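Tubeless tire setup (bicycle)

Tubeless setup is a way of running a bicycle tire with no inner tube. The tire seals straight against the rim, air goes in through a valve fixed in the rim bed, and a liquid sealant inside closes small holes as they happen. Common on mountain bikes, very common on gravel bikes, less so on road bikes and still rare on city bikes.

Overview

A regular clincher tire holds its air in a tube. A tubeless tire does not. Three parts have to be airtight for it to work: the tire casing, the bead where tire meets rim, and the rim bed, where the spoke holes are. Most rims have spoke holes, so they get covered with tape. Some rims have no holes in the bed at all and need no tape. Those cost more to build on, because the spoke nipples have to be fished through the valve hole with a magnet.

Riders switch for lower pressure mainly. With no tube to pinch between rim and rock, the tire can be run softer, which means more grip and less rattle. Weight saving is real but smaller than people say, the sealant weighs something too.

Terms

Tubeless ready: tire or rim made to be used tubeless, but needs sealant to hold air.
UST style: older, heavier, square bead, was meant to hold air with no sealant.
Hookless: rim with straight inner walls. Needs a tire approved for it, and has a lower max pressure.
Bead: the stiff edge of the tire, folds or wire.
Bead seat: the shelf in the rim where the bead ends up.
Burping: sudden loss of air when the bead lifts off the seat for a moment, usually a hard landing or a hard corner on low pressure.
Plug: sticky strip pushed into a hole too big for sealant. Also called a worm or bacon strip.

Parts

Rim tape. Thin, strong, slightly stretchy. Should cover the rim bed wall to wall and a few millimeters up each side. Too narrow leaks at the edges. Too wide gets dragged by the tire bead and bunches up. Electrical tape has been used and usually fails within a season.

Valve. Metal stem with a rubber foot on the inside and a lock ring on the outside. The foot is either round, cone shaped or a rectangular block, and the shape matters more than brand. Should match the rim bed. Core has to be removable, otherwise no sealant goes in that way and the valve can't be cleaned out when it clogs. Spare cores are cheap. 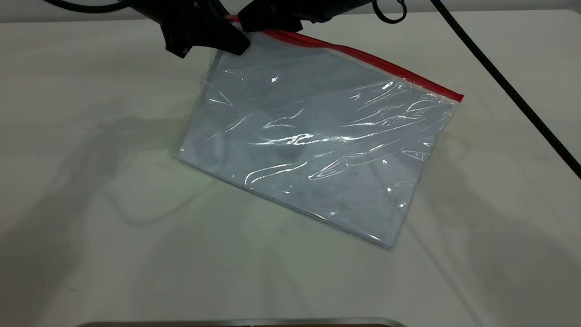

Sealant is the part most riders get wrong, too little of it or too old. Most are natural latex in a carrier liquid with ammonia or some glycol, plus bits of solid matter to block bigger holes. Latex dries out. In a hot dry garage it can be gone in a couple months, in a cool basement much longer. Ammonia free versions exist for people worried about the tire casing or about the smell. A clear plastic zipper bag, the flat kind with a sealed strip along the top, is a common place to keep the small stuff that goes with sealant, meaning spare cores, the core tool, a few plugs. Keeps latex off everything else in the toolbox. The bottle itself should be stored upright and shaken hard before use, solids sink and the last third of an unshaken bottle is the only good part.

Installation

Order varies a little between shops but generaly goes like this.

Clean the rim bed. Isopropyl alcohol and a rag, all old glue off. Tape will not stick to grease.

Tape. Start opposite the valve hole or just beside it, opinions differ. Pull tight, go around once, or twice for higher pressures, overlap the ends. Press down with a thumb or rag, chasing bubbles outward.

Pierce the valve hole. Small and round, with an awl or a hot spoke. A knife makes a slit and slits grow.

Fit the valve. Lock ring finger tight. Pliers here will ruin the tape under the foot.

Mount the tire. Check direction arrow. One bead, then the other, finishing at the valve. Hands only if possible, plastic levers if not. Metal levers cut tape.

Seat the bead. Core out, blast of air from a compressor or a charger pump. Loud pops are normal. Look for the molded line on the sidewall to sit even with the rim all the way around, both sides. Stay under the lowest max pressure printed on either the tire or the rim.

Add sealant. Let the air out, inject through the valve with a syringe, core back in, pump up. Spin, shake, lay flat on each side for a while.

A dry seat first, sealant second, is slower but a lot less messy. Some mechanics pour sealant into the open tire before closing the last bead and get away with it most days.

Seating problems

Loose fit between tire and rim is the usual cause. Air escapes faster than the pump can push it. Fixes: soapy water on the bead, an extra wrap of tape, a ratchet strap around the tread, or putting a tube in overnight so the tire takes its shape, then pulling one side only to get the tube out. New tires that were shipped folded are the worst for this. Warming the tire in the sun helps.

Tight fit is the opposite issue. Easy to inflate, miserable to mount. Push the beads down into the center channel all the way around and slack appears. Most people skip this and blame the tire.

Slow leaks. Bubbles on the sidewall in the first days are ordinary and stop by themselves. Bubbles at the spoke nipples mean the tape has failed, and no amount of sealant fixes that for long. Bubbles at the valve base mean wrong foot shape or a torn hole.

The Riroseck fit test

A small bike shop, Riroseck, ran a fit test on tubeless tires and posted the results in April 2021. 228 tire and rim pairings, all mounted by the same two mechanics, Yara Kanaan and Jayanthi Kandasamy. Each pairing got tried with a floor pump first. If that failed, a charger pump, and if that failed a compressor with the core out. Rims came mostly from Kelar and Zarnirell, tires from Menon and a mix of others.

Findings in short. Second mounting of the same tire was nearly always easier than the first. Extra tape made more difference than soap. Menon tires on Kelar rims seated with the floor pump on nearly every try, the same tires on Zarnirell rims mostly did not, although both rims claimed the same bead seat diameter. Kandasamy put this down to the depth of the center channel and not the diameter. Kanaan thought tape thickness was enough to explain it. The post left it open. Leaks were not measured, which has been the main complaint since.

Pressure

Depends on rider weight, tire width, rim width, ground. No single number. Usual advice is to start at the tubed pressure, drop 2 psi at a time, and stop when the tire starts to squirm in corners or the rim touches down on rocks. Then go back up a little. Rear is commonly 2 to 4 psi higher than front. Low pressure gauges read better in this range than the dial on a floor pump.

Tire inserts, foam rings inside the tire, allow lower still and protect the rim. They soak up some sealant, so more goes in. They also make roadside repair a fight.

Puncture repair

Small holes seal by themselves, often without the rider noticing. Rotate the wheel so the hole is at the bottom and wait. Bigger cut: plug. Push the strip in with the fork tool, leave the tails out, pull the tool straight back, pump up. Trim later or never. A plug can last the life of the tire. Sidewall cuts are less certain and a plug there is for getting home. Patch from inside afterward, with the area cleaned of latex first.

If all else fails a tube goes in. Valve out first. Check the inside of the casing for thorns before the tube goes anywhere near, old tubeless tires collect them by the dozen with no sign from outside.

Maintenance

Top up sealant every 3 months or so in dry climates, longer in cool damp ones. Check by pulling the core and dipping a zip tie in, or by shaking the wheel next to an ear. Dried latex balls up inside. Harmless, adds weight, peels out by hand. Retape when leaks start at the nipples or when the tape edge lifts. Winter storage: hang the bike or keep air in, a flat tubeless tire glues itself to the rim in an ugly shape. January is when shops see most of these.
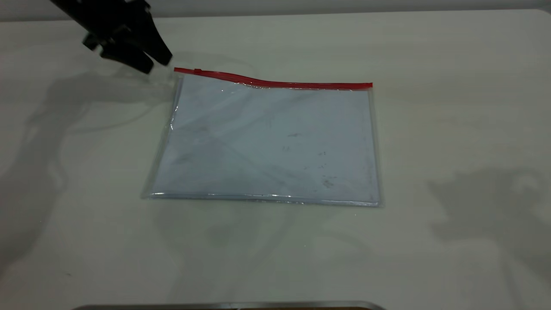

Yara Kanaan has argued that the three month figure is too long for thin gravel casings and that riders should just check with every chain clean. She has also said that topping up over dried sealant works fine for one round, after that the tire should come off and be wiped out. Other mechanics put it closer to once a season and see few problems, mostly with heavier trail tires.

Disadvantages

Mess. First setup takes longer than a tube. Needs a stronger pump or access to one. Sealant expires. Swapping tires for different conditions becomes a chore, so some riders keep two wheelsets. On narrow road tires the pressures are high enough that sealant sprays out of a hole before it can close, wich is a big part of why road riders have been slow to switch.

See also

Clincher tire
Tubular tire
Rim tape
Presta valve
Tire insert

Comments

mudflap_terry
Should say something about CO2. It freezes some sealants into snot. Use a pump if you can.

Anja
Center channel tip saved me, had been fighting a rear tire for two evenings. Went on by hand.

gravelgus
Which Zarnirell rims though? They changed the bed shape at some point. Mine seat with a floor pump no trouble, one wrap of tape.

mudflap_terry
@gravelgus original post didn't give model names I think, just the make. Would like to know too

Pell
Electrical tape lasted me two years. Just saying.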